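November 2, 2018

Several of you asked me how it goes with the arms at work, so I try to write it in one thread. I work at Stetero in Andavbridge. We arrange artificial flowers for hotels, waiting rooms and shop windows. I have been there 11 years, most of them at the same bench.

First the plain facts. In June the firm brought in two robot arms. Before that, everything was done by hand, from opening the box to closing the lid. In a good week we send out 2,000 arrangements. In the weeks before Christmas the same people must do more, and our wrists know it.

There are 8 of us on the flower side. When we heard the news, we all had the same thought, and I think you can guess it. The manager told us in the first meeting that no contract would end because of the arms. It was written down later, after we asked two times.

My job has changed more than I expected. Before, I had my hands in flowers from morning until the last break. Now I spend half of my shift next to the arms, and I work on what they should do and in which order. I have learned words like "gripper" and "joint limit", which I did not know in my own language either.

Some things are harder to teach than I believed. A stem must go into the vase at a small angle, or the whole bouquet leans. My fingers know this angle. To say it in numbers took us most of a month, and I am still not happy with the tulips.

Also, artificial flowers are not all equal. The same tulip comes from two suppliers, and one has a stiff stem and the other a soft one. A person feels this at once and holds it differently without thinking. We now sort the stems before they go to the arms, and this sorting is new work which was in no plan.

The work at hand: one blue vase with purple and red, and the rest of the flowers still on the table between the two arms.
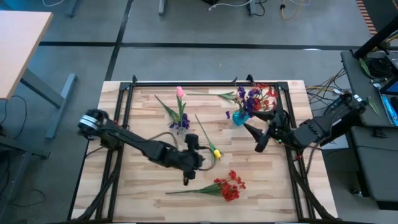 Xenos replied under my last post that at the packing plant in Dustmont it also began with two arms and a promise, and after the second Christmas the people who left were simply not replaced. Nobody was dismissed, the promise was kept, and the team was half as big.

I have read this several times today. It is a fair point and I don't have a good answer. Our paper says "no contract will end". It says nothing about a contract which is never opened for the next person. I will bring it to the next staff meeting and ask for one more sentence.

To be fair in the other direction also: my right hand is better. For years I woke up at night with numb fingers, and I thought it belonged to the job, like the dust. Since the summer it happens seldom. Two colleagues tell the same.

What I miss is the talking. At the long bench we sat face to face and you could cut stems and discuss the whole world. Beside the arms you watch, and you stand, and you look in one direction. We have asked for the tables to be turned so that we see each other again. They said yes, but the cables must be moved first, so we wait.

Money, because somebody will ask. The ones who trained for the arms got a small rise. The ones who stayed with hand work did not. I find this wrong. The difficult orders, the tall pieces and the wedding arches are all made by hand, and they need more skill than my new job does. I said it aloud and it was not popular with everybody.

One more thing I noticed. New people used to learn by making the simple bouquets, a few hundred of them, until the hands were fast. If the simple bouquets go to the arms, where will a beginner learn? For now we keep one table for beginners only. I hope it stays when the orders get heavy.

I will write again after Christmas, when we have seen a full season with them. If your workplace has gone through the same, please tell me what you asked for in writing and what you forgot to ask. I am making a list for the meeting.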